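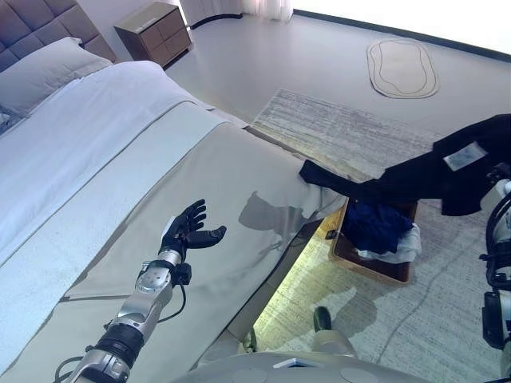

Par is just the number of beds times a number someone liked, Krystyna Tokarz objected when the formula was first put on the board, and the second number is never checked against anything.

The objection is fair for most properties and is the starting point for these notes. The par level is the quantity of each linen item that must exist in the system for the property to run without borrowing from the next day. It can be checked, and the method is short.

Terms

One par is the quantity needed to dress every bed once. For a property with 102 beds and one duvet cover per bed, one par of duvet covers is 102 pieces. Where a bed takes two of an item, as with pillowcases on a double, one par is the number of pieces per bed multiplied by the number of beds.

Circulating stock is everything that moves between bed, laundry and shelf. Reserve stock is new linen still in its wrapping and is not part of par. Students regularly add the two together in the exercises. Do not. Reserve stock that has been opened to cover a shortage has become circulating stock and should be moved on the sheet the same day.

Top-of-bed items (runners, cushions, throws) are held on a separate list. They are not changed at each departure in most properties, and their laundering interval is set by policy. Their par is low and is worked out last.

Where the pieces are

At any fixed hour, each piece is in one of these positions: on a bed, soiled and waiting, at the laundry, clean and waiting, or resting on the shelf. The par level is found by writing down how long a piece spends in each position, adding the times, and dividing by the interval between changes.

Worked case, the Horka, Bemunbridge. Beds: 102. Laundry: outside contractor (Nender). Collection is at 4 p.m. and clean linen comes back the following afternoon, after the day's rooms are finished. Assume full occupancy with every bed changed daily, the heaviest load the system can be given.

On the bed: one par.
Collected and at the laundry: one par.
Clean, on the shelf, for tomorrow's rooms: one par.

Required circulating stock for duvet covers is therefore 3 par, or 306 pieces. This figure has no allowance for a missed collection. With one missed collection allowed for, the requirement is 4 par, or 408 pieces. The decision between the two belongs to the manager and should be recorded with its date and the name of the person who made it.

Note that an on-premises laundry does not bring the figure down as far as is often claimed. It removes transport time, but washed linen still has to be dried, ironed and folded, and cotton that goes straight from the ironer to the bed creases more and wears faster at the folds. A rest period on the shelf is normal practice. Add it to the cycle.

Counting

Count all positions within the same window, after collection and before delivery. Two people count each store, separately, and compare sheets only when both are done. Linen at the contractor is taken from the signed collection notes. If the notes show weight in place of pieces, the count is not valid for those items, and piece notes must be requested for the next cycle.

Record rejected pieces on their own line. A pillowcase sent back for a stain is still owned by the property until it is written off.

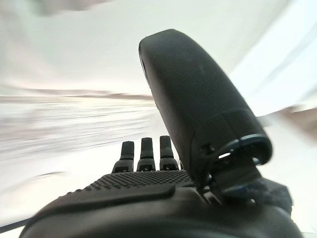
UNIT 4 | FABRIC, WEAR AND REPLACEMENT

Thread count is the number of threads, lengthwise and crosswise together, in one square inch of cloth. It is quoted heavily in sales material and predicts little about service life. Plied yarns may be counted by ply, so a cloth sold at 400 can have far fewer yarns across the inch than the label suggests. Ask the supplier for the yarn size, the ply and the weight per unit area. The Kubiak quotation sheet in your packet gives all of these and should be used as the pattern for the specification exercise.

Wear shows first at the hems of sheets, at the closed end of pillowcases and at the fastenings of duvet covers. Inspection at folding is cheaper than inspection on the bed, where a rejected piece costs a second trip to the linen room.

Causes of early failure, in the order they should be looked into:
Overloaded washers
Too much bleach, or bleach poorly rinsed out
Drying past the point of dryness
Linen used as cleaning cloths
Too few sets in circulation

The last is a direct result of a low par. The same pieces are washed more often, reach the end of their life sooner, and are then replaced in one large order. Cutting par to save money moves the cost into a later budget and does not remove it.

Annual replacement = pieces written off + pieces missing at count + change in par.

Order in June for autumn delivery where the supplier allows it. Bring new pieces into use in small lots, mixed with existing stock, and mark each with the year of issue inside the hem. A whole par brought in at once will wear out at once.

Reading before the next session: Barbara Krawczyk's notes on piece tracking, first section only. Bring your completed Horka count sheet, with the rejected pieces entered on their own line.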